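The great bottle clear-out, and a few thoughts on small lids

I have been meaning to sort out the little bottles since February, and on Thursday I finally made a start. I don't know how other households manage it, but ours seems to breed them. There are bottles for hand cream, bottles for food colouring, bottles for the ear drops the dog had two summers ago, and a whole family of travel-sized ones that came home from various holidays and never went anywhere again. They lived in a drawer, then in two drawers, and then in a biscuit tin on top of the fridge, where I could hear them rolling about every time someone shut the door too hard.

My friend Sewwandi Abeysekara is a ruthless sorter and I have borrowed most of her method. Everything comes out, everything gets stood up in the light, and anything you can't put a name to goes. I managed the first two parts very well. The third took me most of the afternoon and a pot of tea, as I kept opening things to have a sniff and then remembering some holiday or other. 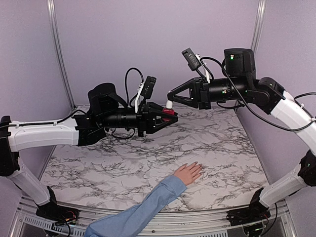 Colour is how I ended up doing it, after trying size (hopeless) and then age (depressing). Once you start looking at bottles by colour you find you knew far more about them than you thought, even with the labels rubbed away. A small red one with a white cap is about as easy to pick out as a bottle can be, and against white and grey marble it fairly sings. My own worktop is a speckled brown that swallows everything, so I laid an old pillowcase over it and the difference was enormous. I do wish I had thought of that years ago! Reds went to the left, whites and clears to the right, and the greens and blues had to share a tea tray.

Rakiya Okonkwo popped in while I was at it, supposedly to return a casserole dish, and stayed long enough to rescue four bottles from the going-out bag. She decants her spices into them, which had never crossed my mind. She also told me to soak the labels in warm water with a spoonful of bicarb and leave them be, and that has worked beautifully on all but one, which I think must have been stuck on with something meant for ships.

Then came the matter of the lids. I had a jam jar of loose ones, and I am sorry to say there were 48 of them, and far fewer bottles in want of a lid. I sat and tried them one after another, quite contentedly, with the radio on.

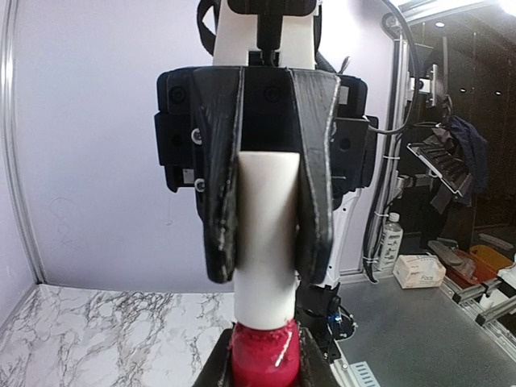
Tall caps are the ones I have come round to. I used to prefer the flat sort, thinking they looked neater in a row, but my thumbs are not what they were and a flat cap with fine ridges can beat me entirely on a cold morning. A plain white one, smooth and matt with a gently rounded top, gives you something to get hold of from both sides, and it shows up nicely over a shiny red bottom half as well. The smoothness does make it slippery with hand cream on your fingers, so I have put a rubber band round two of mine — not pretty, but it does the job.

The keepers are now in a shallow box on the bathroom shelf, standing upright, with the spice ones gone off to Rakiya's. The lids without bottles are still in their jam jar. I did get as far as carrying it to the bin, and then I thought of Adwoa Antwi, who does crafts with the little ones at the library, so I shall ask her before I do anything hasty. The biscuit tin has biscuits in it again. Next is the cupboard under the stairs, and I may need a bigger pot of tea for that.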